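Section 7: Setting Up the Kitchen Compost Caddy

Drarkance Household Composting Guide – Indoor Units

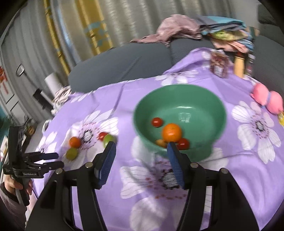
Which food scraps may go into the caddy during the first month?
Raw fruit and vegetable trimmings, coffee grounds, paper filters, and crushed eggshells may be added from the first day. Cooked food, bread, and dairy products must be kept out until the outdoor bin has been established.

Before you begin

The caddy is supplied with a lid, a carrying handle, a removable inner bucket, and 2 charcoal filters. Check that all parts are present before discarding the packaging. Missing parts should be reported to the Hurnenden service desk, together with the number printed on the underside of the bucket.

Wash the inner bucket in warm water with mild dish soap and let it dry completely. The outer shell should be wiped with a damp cloth and must not be placed in a dishwasher.

7.1 Fitting the filter

1. Turn the lid upside down on a flat surface.
2. Press the two tabs on the filter cover inward and lift the cover away.
3. Remove one charcoal filter from its wrapper. Keep the second filter sealed until it is needed.
4. Lay the filter in the recess with the darker side facing you.
5. Replace the cover and press until both tabs click.

Note: The filter should be replaced every 9 weeks, or sooner if odors persist after the bucket has been cleaned. Filters cannot be washed and reused.

7.2 Preparing the bucket

1. Line the bottom of the inner bucket with a folded sheet of plain newspaper. Glossy paper is not suitable.
2. If a compostable liner is used, fold its top edge over the rim by the width of two fingers.
3. Lower the bucket into the shell with the handle resting toward the back.
4. Close the lid and confirm that it sits level on all sides.

Caution: Do not place the caddy on a stove, on a radiator, or in direct sunlight. The seal in the lid may warp and will not be replaced under the warranty.

7.3 Adding material

1. Cut large pieces, such as melon rind and corn husks, before adding them.
2. Drain wet scraps in a colander.
3. Cover each day's scraps with a handful of shredded paper or dry leaves.
4. Limit citrus peel to a small share of the total. Large amounts slow the work of the worms in a Dendum outdoor bin.
5. Remove all stickers and rubber bands from produce.

Whole fruit that has spoiled may be composted but should be quartered first. A whole tomato or plum can stay intact for weeks in cool weather – particularly in bins that are seldom turned.

7.4 Emptying and cleaning

Empty the bucket when it reaches the fill line, or twice a week in warm months. Households served by the Khúc neighborhood collection should set the bucket out on Wednesday before 7 a.m. with the lid latched.

After emptying, rinse the bucket and pour the rinse water onto garden soil. For stubborn residue, mix 200 ml of white vinegar with an equal amount of water, leave it in the bucket for an hour, and rinse again.

Caution: Do not use bleach. Traces left in the bucket may harm the organisms in the outdoor bin.

Revisions to this section were prepared by Nuno Meireles and reviewed by Khang Giáp. For outdoor bin assembly, continue to Section 8.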